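Stedness Community Help > Workshop and Lab > Grippers and Hand Tools

Left gripper stops closing partway, right one is fine

Posted by pevmont_bench, October 2023

We have two hand-held grippers, used as a pair by one person at a table. Each has two black fingers driven by a small motor, and a trigger in the handle. They plug into a Flullavow controller box under the table. The grippers were put together here from a parts list, so there is no dealer to call.

The problem is with the left one. It opens fully every time. When you pull the trigger it closes most of the way, stops, and the status light on the controller goes from green to amber. After 3 seconds it goes back to green and the fingers open by themselves. If you are holding something when this happens, you drop it. The right gripper does the same job all day with no trouble.

It does not happen right away. From a cold start we get around 20 minutes of normal use first. After that it happens every few pulls, and it gets worse until we switch off and leave it alone for a while. The job is unplugging and moving small things on a table, so the loads are light.
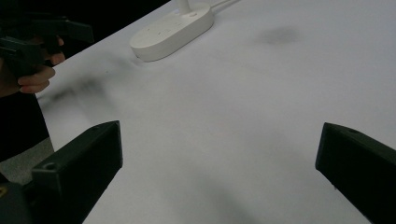 So far I have swapped the trigger cable between left and right, and the fault stayed with the left gripper. I have also swapped the two ports on the controller, and again it stayed with the left gripper. I wiped down the slide rails with a dry cloth. The controller is on the firmware it came with. I have not taken the gripper apart because I don't know what order things come off in, and I would like to avoid losing the zero position.

The other thing I want to ask about is the opening by itself. Last week the operator had a charger brick in the left gripper when it let go, and it landed on his foot. He was fine. But I don't like that a fault makes it open. Is that a setting, or is it built in?

Thanks for any help.

dissanayake_r

Sounds like the motor is going bad. I would replace it. Mine did something similar and a new motor fixed it. They are cheap.

Esmaeil Kiani

Don't buy a motor yet. You have already done the two swaps that matter, and they tell you the controller and the trigger cable are good. The fault is in the gripper itself. Stopping partway, turning amber, and needing time to recover is what the current limit does on these controllers. The motor is working too hard, it warms up, and the controller cuts it off. The question is why it is working too hard.

On the ones I have fixed, it was nearly always friction. Check it like this:

Switch off at the controller and unplug the gripper from it. Don't do this with the power on and your hand near the fingers, even though they are slow.

Push the fingers together by hand and pull them apart again. Do the same with the right one, also unplugged. They should feel alike. If the left one gets stiff at one spot, note where that is. My guess is it will be close to where it stops under power.

Look at the screws that hold each finger to its carriage. If one has been tightened more than the others, the carriage twists a little on the rail and binds as the fingers come together. Back all of them off half a turn, move the fingers through the full travel a few times, then tighten a bit at a time, going from one side to the other. They should be snug and no more. If the fingers are printed plastic, a screw that is too tight can also bow the finger so that it rubs on the housing. Look for a shiny line on the inside face of the base.

You said you wiped the rails with a dry cloth. That takes off dust and also whatever grease was left. Put a thin film of light plastic-safe grease on both rails and work it in. Don't use spray oil. It runs down into the trigger.

None of that touches the zero position. You only lose zero if you take the carriage off the belt or pull the motor gear, so leave those alone.

When it is back together, run it empty for 40 minutes, opening and closing at your normal pace. Put your hand on the motor cover every so often. Warm is okay. If you can't keep your hand on it, stop. If it still faults after all this, then I would look at the motor, and dissanayake_r may be right.

On the opening by itself: it is a setting. Look on the controller's settings page under fault response. The choices are open, hold and release. Open drives the fingers apart, and that is how yours is set now. Hold keeps the motor pushing, and I would not use it with a motor that is already overheating, or anywhere a finger could get caught. Release cuts the power and lets friction keep the fingers where they are. With light objects that is usually enough to keep from dropping them, and you can still pull the fingers apart by hand. Set both grippers the same so the operator isn't surprised.

Until it is fixed I would stop using the left one for anything heavy, and keep it away from anything that is plugged in and live. A finger letting go halfway through pulling a plug is a bad time to find out.

pevmont_bench

It was the screws. With the power off, the left one had a stiff spot about two thirds of the way closed, and there was a shiny line inside the base like you said. One screw on the outer finger was very tight. I loosened them all, worked it back and forth, tightened them evenly and greased both rails.

It ran the full 40 minutes empty without going amber, and then a normal session the next day. The cover was warm, the same as the right one. I changed the fault response to release on both.

One more thing for anyone who finds this later. The settings page did not keep the change until I restarted the controller, and it went back to open the first time. Check it after a restart.

flat_washer7

Same thing here with the tight screw, only mine was on the inner finger. I put a paint mark across each screw head after setting it so I can see if anyone has turned it.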